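学生机器人实践课应当为"慢"留出位置

阅读时间:8分钟

近年来,中学与高校普遍开设了机器人实践课程,各类学生竞赛亦随之增多。就参与人数与经费投入而言,这是值得肯定的进展。然而,课程怎样评价、社团怎样安排时间、竞赛怎样计分,这几个问题所受到的关注,与设备采购相比仍显不足。笔者在Rirkness学院协助指导学生机器人社已有数年,愿就此陈述若干意见,供同行参考。

Rirkness学院的社团规模不大,本学年在册学生20人,分属机械、软件与数据三个小组。今年的年度课题定名为Nilow,内容是让带有灵巧手的机器人在货架与桌面之间取放常见的零售商品。课题听来平常,校内也确有教师提出疑问:商品上架与取用是任何一名店员都能完成的动作,以一学年的时间来做,是否过于简单?

笔者认为,这一疑问恰好反映出目前评价方式的偏差。我们习惯以动作是否新奇、场面是否热闹来衡量学生作品,竞赛组织者也常常如此。Storkel联赛的现行规则即为一例:参赛队每轮有60秒,按完成件数计分,成功一件记一分,失败不记分,也不要求说明原因。在这样的规则之下,学生最合理的策略是选定一种商品、一个位置,反复调试直至成功率令人满意,随后不再作任何改动。队伍得到了名次,学生对抓取这件事的理解却相当有限。

取一只直立的薯片罐,与取一只横放的饮料罐,对人而言差别甚微,对学生编写的程序而言则近乎两个课题。前者要考虑手掌从侧面接近的角度、拇指的位置,以及罐体受碰后是否会倾倒;后者要考虑手指自上方落下时与桌面之间的余量,还要考虑圆柱体的滚动。货架上的商品又有隔板与邻近物品的限制。学生若能在一学年之内把这些差别逐一说清,其收获当不少于一座奖杯。

本学年八月起,社团改变了练习方式。每次练习之前,操作小组须写明本次的物品、初始摆放与预期的接近路径;练习之后,数据小组须逐条标注结果,失败者必须注明学生自己判断的原因。至学期末,共积累练习记录1035条。 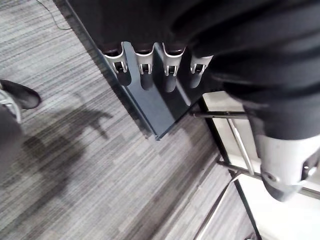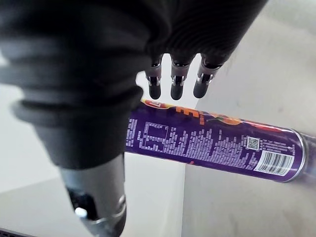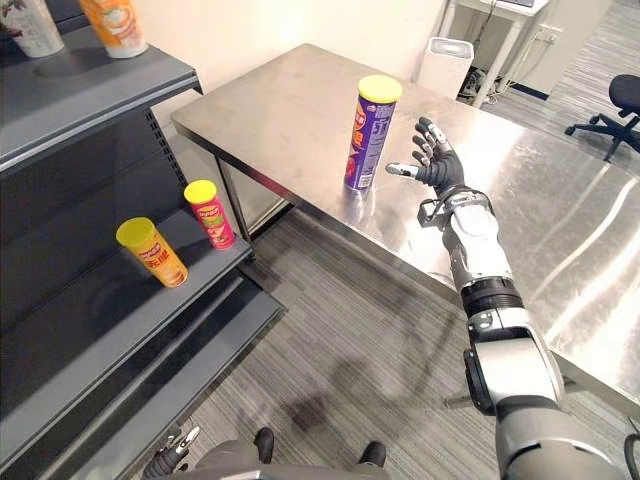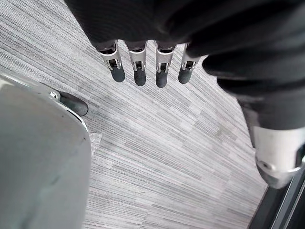 Nilow课题练习。第二幅为横放的罐装饮料,第三幅为直立于不锈钢桌面的薯片罐。

上述记录中,失败的条目占有相当比例。起初,学生对此颇有抵触。软件小组曾建议将失败条目另行存放,对外只展示成功的部分,理由是其他学校均如此办理。经过讨论,这一建议未获采纳。社团辅导教师Jummai Okoro在讨论中指出,一条注明原因的失败记录,可以使下一届学生少走一段弯路;一条没有说明的成功记录,则连作者本人半年以后也未必能够解释。笔者赞同这一看法,并认为它应当写入课程评价的正式条款,不宜仅作为个别教师的主张而存在。

此后的变化是可以观察到的。学生开始留意过去不曾留意的细节。有小组发现,操作者在接近目标之前停顿的时间长短不一,导致同一动作的记录难以相互比较,于是自行拟定了一份口令表。另有小组提出,腕部相机与头部相机所见的范围不同,仅凭其中一路画面判断手指与物体的距离,容易得出错误结论,标注时应当两路对照。这些意见并非出自教材,也没有任何一项能在60秒的赛场上换取分数。

反对意见同样需要认真对待。其一,竞赛具有激励作用,低年级学生尤其如此。取消计时与排名,部分学生可能失去兴趣。对此笔者并无异议,社团本身也仍在参加Storkel联赛。笔者所主张的,是在件数之外增设一项书面说明,由评审就参赛队的失败记录提问,并占总分的适当比重。竞赛的紧张气氛可以保留,学生准备竞赛的方式则会有所改变。

其二,记录与标注占用大量时间,学生毕竟是学生,不应承担过于繁重的重复劳动。这一意见有其道理。社团最初要求每条记录填写8个栏目,数据小组负担过重,部分学生连续数周没有机会操作设备。第二学期起,栏目有所精简,三个小组也改为轮换,每名学生都要轮到标注,也都要轮到操作。轮换之后,标注质量反而有所提高,原因在于标注者自己刚刚做过同样的动作,知道该看何处。倘若一所学校只能采纳本文的一项建议,笔者希望是轮换制度。

其三,设备昂贵,并非所有学校都具备条件。此点最为实际。与Rirkness学院相邻的Kaushik中学,其学生使用的是自制的两指夹具,所练习的物品也只是空罐与纸盒。两校学生曾就记录格式进行交流,Kaushik中学的记录写得更为细致,对夹具打滑的几种情形分别作了说明,本社团的口令表即参考了其中的部分内容。可见,器材的差距并不妨碍学生养成严谨的习惯。学校在编制预算时,若能从设备费中划出一小部分,用于延长实验室的开放时间和安排指导教师值守,其效果可能优于添置一件新设备。

还有一点涉及场地。不少学校将机器人活动安排在会议室或普通教室,每次练习之后须将桌架全部撤走,下次再重新布置。物品与货架的位置一旦改变,前后记录便难以对照。固定的场地不必宽敞,一张桌子、一组货架、一段不受打扰的下午时间,已能满足大部分教学需要。这项条件看似琐细,在申请场地时却常常最难获得批准,原因多半在于审批者看不到可供展示的成果。

笔者据此建议:各校在修订下一学年的实践课程方案时,将失败记录及其分析列为考核内容;竞赛主办方在现行计件规则之外,试行书面说明与现场问答;社团内部实行岗位轮换,并为练习提供固定场地。本社团的记录表与口令表已整理成册,有意试用的学校可与Rirkness学院教务处联系索取。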